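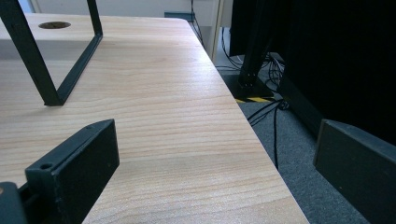

办公桌用久了会怎样

在Barham办公楼的三层,有一间屋子常年摆着各种桌子。管这间屋子的人在办公家具这一行干了很多年,早年在工厂做封边,后来跑安装,现在负责给几家公司配桌子、修桌子、收旧桌子。他不愿意登名字,说干活的人没有什么好登的。我们在一个星期六的上午见面,楼里没什么人,他一边给一张桌子拧脚垫,一边跟我聊。

话题是从颜色开始的。他说这几年浅色木纹的桌面要得最多,深胡桃色几乎没有人点了。

“十年前老板房里都要深色,越深越好,觉得压得住。现在反过来了,大家都要浅的,米色、蜂蜜色这一路。浅色有个好处,落了灰看不出来。深色桌面你早上擦完,下午太阳一照,全是灰。”

浅色的麻烦在别的地方。咖啡杯底的圈印、圆珠笔油、订书机拖过去的黑道子,在浅色桌面上都很显眼。他的办法很简单,先用拧干的湿布擦,擦不掉再用一点中性洗洁精,最后拿干布收一遍。他反对用酒精。

“酒精是快,一擦就干净,可是擦多了表面发乌,侧着看一块亮一块不亮,那个救不回来。还有人用钢丝球,我收回来过一张,中间磨出脸盆那么大一片白。”

我问他看一张桌子先看哪里。他说看前边沿。

“人坐下来,手腕和小臂就搭在前边沿上,一天搭几个钟头。汗、手表带、衣服扣子,都在那一条上磨。中间的桌面用五年还像新的,前边沿可能已经起皮了。所以我验货的时候先用手指肚从左到右摸一遍,哪里有毛刺,哪里胶没刮干净,一摸就知道。眼睛看不如手摸。”

他还会看木纹的走向。纹路顺着桌子的长边走,几张桌子拼在一起才好看。有一回Kuldale送来一批桌面,其中一部分纹路是横着裁的,单看没有毛病,一拼就乱了。对方说功能不受影响,他还是让拉回去换。

“客户不一定说得出哪里不对,但是他坐在那里就是觉得别扭。过几个月他会说这批桌子便宜,其实一点不便宜。”

再往后是走线孔。桌面靠后开一个圆孔,显示器、台灯、充电器的线从这里下去。他说这个孔的位置每次都要吵。设计的人喜欢放在正中,对称;用的人往往希望偏一边,因为正中间总是被显示器底座挡住。

“我一般建议靠边一点,离后沿留一巴掌宽。太靠后,桌子一贴墙,手伸不进去。太靠前,占地方,笔老往里面滚。”

他笑着说,每次搬桌子,孔下面的线槽里都能倒出东西来:回形针、耳机套、糖纸,还有过一把抽屉钥匙,主人早就把锁撬了。

孔的盖子也容易丢。他备了一抽屉盖子,直径有好几种,收旧桌子的时候顺手抠下来留着。他说没有盖子也能用,就是一个黑窟窿,不大好看,线少的时候还容易掉东西。

桌上放的架子,他有自己的意见。现在很多人喜欢买金属架,黑色的,几根扁条焊成一个框,上面搁东西,下面塞键盘或者本子。他不反对,只提醒一件事。

“看脚。扁钢的脚直接落在桌面上,没有垫,你推一下就是一道印子。浅色面上那个印子是白的或者灰的,擦不掉。买回来第一件事,贴四块毡垫,剪小一点,从上面看不见就行。毡垫一年换一次,里面会嵌沙子,嵌了沙子比不贴还坏。”

我问他木架子会不会好一些。他说木架子占地方,同样的承重,木头要厚很多,桌面本来就不深,再摆一个厚架子,人就被挤到边上了。金属的薄,视线能穿过去,桌上显得空。要是每天挪来挪去,那就两种都别买,东西放抽屉里。

桌腿是我们谈得最久的部分。他偏爱黑色立柱加宽底板的那种,理由是稳。四条细腿的桌子在地毯上容易晃,腿尖陷下去的深浅不一样,过一段时间就要重新调平。宽底板把重量摊开,地毯不容易压出坑。

“灰地毯也一样,别以为灰的就耐脏耐压。桌子在一个地方站上两三年,你挪开看,底下是一个方印子。要恢复的话,拿湿毛巾盖上,熨斗隔着毛巾走一走,再用硬刷子逆着毛刷。方块毯更省事,直接和墙角那块换一下。”

宽底板也有缺点,踢脚。底板伸出来一截,走路的人不留神就碰上。他见过有人在桌腿旁边的地上贴黄黑相间的警示胶带,他觉得管用,只是胶带在地毯上粘不久,边会翘起来,翘起来以后又成了另一个绊脚的东西。

“要贴就买布基的,贴之前把那一条地毯吸干净,贴完用脚踩实。翘了就撕掉重贴,别在上面再盖一层。我见过盖了五层的,跟门槛似的。”

撕的时候也有讲究,要慢,贴着地面往回撕,不要往上提。往上提容易把毯子的毛一起带出来。残胶用橡皮搓,搓不掉的地方撒一点滑石粉,至少不再粘灰。

说到装桌子,他最怕两件事,一是墙不平,二是图纸上没有标墙上的东西。开关盒、插座盒、门框,图纸上常常漏掉。桌子进了场,往墙上一推,后沿正好顶住一个盒子,或者门打开撞到桌角。他现在进场之前一定自己拿卷尺走一遍,门要打开到底,把弧线在地上用粉笔画出来。

“给Heffernan装那次,五百块钱的尺寸费他们想省,说图纸是新的,不用再量。结果门开到一半就碰桌子。最后我们把那一排全部往外挪了十三公分,走道就窄了,后来又拆掉一组柜子。拆柜子、补地毯、再跑一趟车,哪一样都比尺寸费贵。”

他对黑色的柜子和挡板态度比较保留。大块的黑色放在白墙边上,刚装完的时候确实精神,照片也好看。可是房间如果只有一面采光,黑板背后那个角就很暗,东西掉了要拿手机照着找。他一般劝客户把高的黑柜子放在不靠走道的一侧,前面不要再摆桌子。

“人家要是坚持,我也照做。就是提醒一句,黑的东西显手印,柜门把手旁边那一圈,每个礼拜都得擦。”

修桌子的事情,他做得比卖桌子多。封边条开胶是最常见的,处理起来不难:把开胶的地方轻轻掰开,用刀片刮掉老胶,吹干净,抹一层薄胶,再用美纹纸一条一条拉紧,过一夜撕掉。胶不能多,多了从缝里挤出来,在浅色桌面上干成一条黄线。边角磕掉一小块的,用同色的蜡补,补完拿塑料片刮平。他的蜡装在一个旧饼干盒里,光是浅木色就有好几根,有的偏黄,有的偏灰。

“同一个厂,同一个型号,前后两批颜色都会差一点。Dremico的浅色我手上就留着两块色板,一块是早先的,一块是后来的,放在一起谁都看得出来。补的时候拿错了,补完是一个斑,还不如不补。”

进水的就不一样了。桌面里面一旦泡胀,鼓起来的地方压不回去。他收过一张,花盆在上面放了一个夏天,托盘是漏的,挪开以后鼓了一圈。他把好的那半截锯下来,封了边,做成一个打印机台,现在还在走廊里用着。

我问他,一张办公桌到底能用多久。他想了一会儿,没有给年数。

“腿基本上用不坏,螺丝松了拧紧就行。坏的都是面。面要是前边沿还完整,孔边没有进水,我就觉得能再用一轮。换面不换腿,比整张换省一大半。可是很多公司搬家的时候嫌拆装麻烦,全不要了,我去拉,有的连桌底下的标签都没撕。”

拉回来的桌子,他先放平,不竖着靠墙。竖着靠久了,桌面会弯,尤其是长的。螺丝按桌子装袋,袋子用胶带粘在桌面反面,写上编号。那天他正在收拾的一张写的是804,是原来那间办公室的门牌号。他说自己的编号规则就是哪个房间拉来的写哪个房间,一个房间有几张就在后面添一横、两横。

快到中午的时候,他把最后一个脚垫拧好,两只手按在桌子对角上压了压,又换另外一对角压。左后边还有一点晃,他蹲下去,把那个脚往外旋了半圈,再站起来按。

“差不多了。放到地毯上还得再调一次,到时候再说吧。”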